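Keeping radon and other basement gloom in check
Posted February 2, 2025

Radon is a radioactive gas that seeps up out of the ground, has no smell, and pays no rent. Half of Wemunville seems to keep a test kit in a drawer, still sealed, next to the takeout menus. If yours is in there, some tips.

Open the kit. It does very little in the wrapper.

Test in winter if you can, with the windows shut. My October reading was lovely. The January one was not, and January is when I'm down there with the laundry.

Set the detector 20 inches or more off the floor, away from drafts, the dryer and the sump pit. Then leave it alone. Modupe Ogbonna moved hers 6 times in one week to be fair to all the rooms and got a number that described none of them.

Write the start and stop times on the form before you mail it. The lab will ask, and "Tuesday-ish" is not a time.

Caulk the floor cracks and put a tight lid on the sump. This helps a bit. It won't replace a vent pipe and fan, whatever Hok-lam Shek tells you over the fence. He has used 74 tubes of caulk and his basement looks frosted.

If you have a fan system, look at the gauge on the pipe once a month. Mine is in the corner behind the shelves, so I look at it once a month and swear.

Old clocks with glowing dials may have radium paint. Don't sand them, don't pry them open, and don't let the kids have them for parts. Call the county before throwing one out.

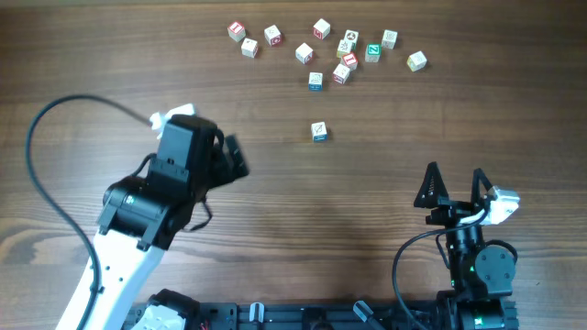 Alphabet blocks on a wooden tabletop.

Smoke alarms often hold a tiny radioactive source too. Leave the cover on, and check the back for disposal instructions. Retest for radon after any basement remodeling, and after you finally move the shelves.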